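**igwe_fan27**
Anyone moved a small office off an old phone system? We've got 2 lines and Dristach want £182 to port our number. Seems steep!

**nimton_di**
Steep? I'd pay it – ours went over at lunchtime and I didn't lose a call.
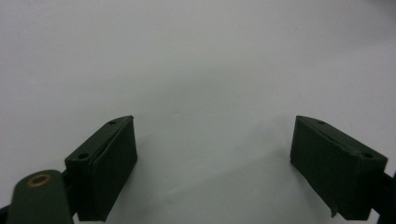 ### Re: porting the number

**salamatu_a**
Can't agree, Di. Haltidcombe did mine free, though voicemail was a pain for a week (extension 557 just rang and rang). Ask them to waive it.

**igwe_fan27**
Ooh, will ring them in the morning, ta.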